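4. Long-term pointing stability of the mirror mounts

4.1 Mounts and test bench

All of the mounts we compared are of the ordinary one-inch kinematic kind, with two adjusters and a pair of return springs, and we chose them mostly for the homely reason that they are what a small teaching lab can afford to buy in quantity. Two models were used: the Povach mount, which has a fairly stiff plate and fine-pitch screws, and the older Genier mount, which many readers will know from their own student days and which still turns up in nearly every drawer in the Wickramasinghe building. Each mount sat on a short steel post, clamped directly to the table, and held a plain silvered mirror. We had at first meant to use taller posts so that the beam height would match the rest of our equipment, but Meinrad Zwahlen persuaded us early on that we would then be measuring the posts as much as the mounts, and we are glad we listened to him.

The beam from a small fiber-coupled diode laser was reflected once from the mirror under test and fell on a position-sensitive detector at the far end of the table. A second beam, picked off ahead of the mirror, went to a matching detector and served as the reference. Subtracting one from the other took out most of the wander of the source itself, although a little remained whenever the air conditioning changed over in the evening.
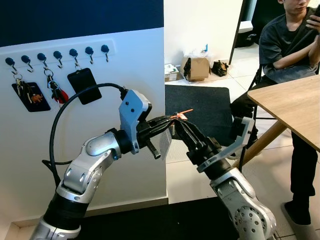
4.2 Settling after adjustment

Anyone who has lined up a long beam path will know the small disappointment of coming back after lunch to find it has moved. Our first set of runs was meant to put a number on this. Each adjuster was turned half a turn away and then brought back, always finishing in the tightening direction, and the spot was followed overnight. We collected 2,458 usable readings in this way over seven weeks. Readings taken while someone was leaning on the table were dropped by hand, with the help of the lab diary, which Lizelle Jacobs kept with far more patience than the rest of us could have managed.

The Povach mounts settled quickly and then stayed put. The Genier mounts crept for most of the night, chiefly in the vertical axis, and the creep was larger when the spring had been left stretched for a long time beforehand – a point we return to in Section 5.

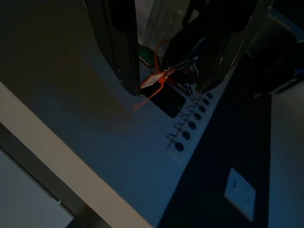
Repeatability from one mount to the next matters just as much as the behavior of any single one, and so the second set of runs used five mounts of each model in rotation. The mounts look so much alike once they are off the table that mixing them up is a real danger. A tie-on tag of the sort seen in Figure 3, small and orange with a white paper label on its face, is large enough for a serial number and a run number, and we would recommend something of the kind to anyone repeating this work. The order of the runs was shuffled before we began, and three of the Genier mounts were measured again at the end as a check on the detectors. Their traces agreed with the earlier ones to within the noise left over from the reference beam, and the Sotach fitting routine gave the same settling times in both cases.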